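Brerkeleck open day – simulator demo, notes and questions
Board: Mobile robots > Events

fpruitt
Went to the Thursday session at Brerkeleck. They ran the Zitano planner live in a simulated house, 30 episodes, with the robot's own view on the big screen. Task was to find a named item and stop within reach of it. Plate on the living room floor, couch to the right: 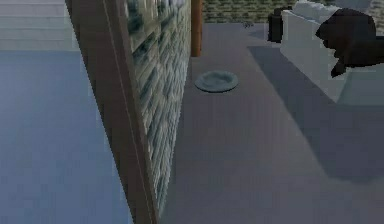
Page last changed: September, 16:40

The search itself was tidy. My complaint is the rendering. Flat light, soft textures, very little clutter. I would not read much into a success rate from that.

s_rosenthal
Disagree. The demo was billed as a planning test, and flat light doesn't matter much to a planner. Reginald Okafor said in the talk that detection is scored separately.

fpruitt
He did, but the planner takes its goals from the detector. If the detector has an easy time, so does everything after it.

xescobedo
Does anyone have the step limit? I wrote down 160 but the handout has a blank there.

s_rosenthal
160 per episode. Two episodes ran out of steps while I was watching.

pblackwood
I was more interested in the doors. The camera gets very close to them and the door then fills half the view, handle and all. The planner has to decide whether the gap is wide enough from a steep angle like that. Okafor's answer was that it keeps a map and does not rely on the current view. Fine, but the map is built from the same views.

xescobedo
Depth comes straight from the simulator, so the map is cleaner than you would get on hardware. I asked about added noise and was told it was off for the open day.

pblackwood
Then that should have been on the slide. Part-open door, with the blue floor of the room on the left and dark wood on the other side: 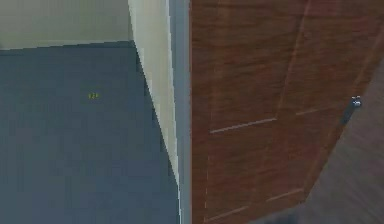
Replies, page 2

fpruitt
Agreed on the noise. Did anyone stay for the Vashisht comparison? I left at the break.

s_rosenthal
I did. Same house, same start points, 9 episodes. It took longer paths and clipped fewer door edges. Too few runs to rank them in my view.

pblackwood
Clipping fewer edges is the number I would care about – path length can be tuned later.

xescobedo
Only if the collision model is any good. I have asked for the config files and will post them if they arrive.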